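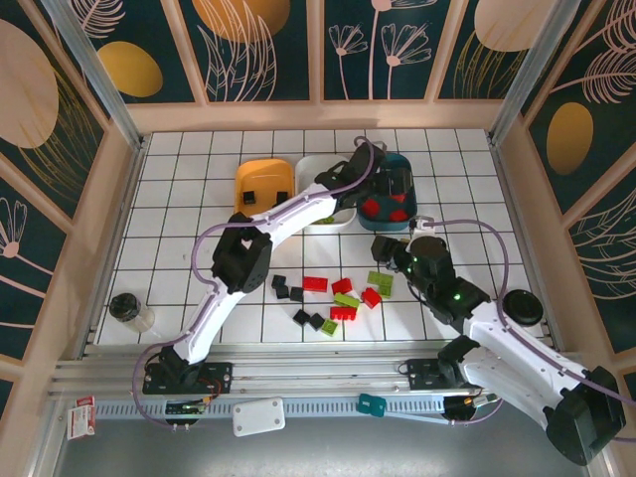 Rellska sorting trays, set of 2 plus the bowl
Posted Jun 13, 2004 by Sota Tsuji

Quick one, have to pick up my kid soon.

Bought these for toy bricks. You get a yellow tray, a white tray and a teal-blue bowl. We do black in the yellow, lime green in the white, red in the bowl. Takes no explaining, even my youngest had it right away.

Trays first. Rectangular, low sides, easy to get a hand in. They line up side by side at the back of the play area and leave the middle free for dumping the pile out. Yellow is the better one. Black bricks show up great against it, you can see from across the room if a wrong color got in. White is fine, green looks good in it. Scuffs show more on the white though, ours has a gray streak since September that wont come off. Tried dish soap, tried baking soda. Still there.

The bowl. Not so sure. Nice color, holds plenty, but round next to two rectangles wastes shelf space and it doesnt stack with the trays. Kids like it best of course, because you can toss bricks in from a distance. Loud. I'd of taken a third tray.

Had the Fokik boxes before this. Lids cracked, dividers fell out, and everything ended up in one section anyway. No lids here, so don't plan on carrying them full up the stairs. I did. Found bricks for 3 days.

Price: 3485 yen at the Nulstead shop in Chiba. Bit much for what it is. Buy on sale if you can. They only had the one color mix when I went, no idea if there are others.

Cleans up easy apart from that streak. No sharp edges. Trays nest for storage, bowl sits on top and wobbles.

3 out of 5, would be 4 with a third tray in place of the bowl.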